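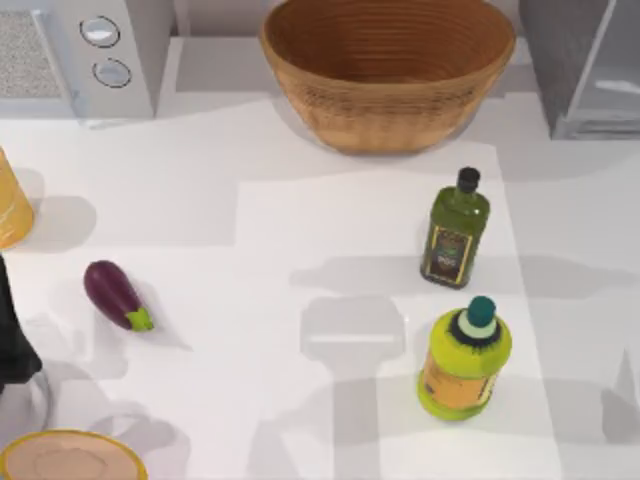 Notebook, mail filter bench - September 2018

Picked up the 881 messages left over from the last trap mailbox pull. Duplicates by body hash are already out. The old rule set catches most of the lottery stuff and almost none of the parcel stuff, so parcel is what I worked on.

Took a sample of 200 and read them by hand. Slow, but the scores were no help. The parcel messages fall into three templates. First one claims a package is held at a depot in Pramovville and wants a release fee. Second is the same text with the depot name swapped and a reply address at a free mail host. Third is a short one, two lines and an attachment, subject blank or just "Re:".

The fee template is signed by a "Flarnik Courier Desk" in most copies. Display name and envelope sender don't match in any of them. Reply-To is different again. I had been scoring the From/Reply-To mismatch low on account of mailing lists, and I still think that is right on its own. Changed the rule so it only adds weight when the body also has a money amount and a deadline. Ran it over the sample: catches all of template one, most of template two, nothing in three.

False hits on the clean set: 4. Three are invoices from the same supplier, who sends from one domain and takes replies at another. The last is a real delivery notice. Put the supplier on the allow list for now. Don't like doing it that way, we will forget it is there.

Template three needs the attachment looked at. Left them in quarantine, not opened. Names all end in .doc but at least some are zip files by their first bytes. Need to run the type check over the whole folder before saying more.

Headers: the Received lines below our own relay are junk in a lot of these. Two hops claim the same time to the second and the zone offset is wrong for where the host says it is. Tried it as a rule and dropped it, too many badly set clocks in the clean mail.

Wenceslao Echeverría asked if the parcel set and the old inheritance set come from the same sender. Can't say. Same odd spacing before commas, same "kindly revert", but those phrases get copied from one letter to the next. Would want the sending hosts compared first.

Ondel (the test box) ran out of disk halfway through the second pass. Cleared old logs and started over. Palma was fine.

To do
- type check on quarantine folder
- move the supplier exception into its own file with a comment
- compare sending hosts, parcel vs. inheritance
- rerun on the October pull before the rule goes live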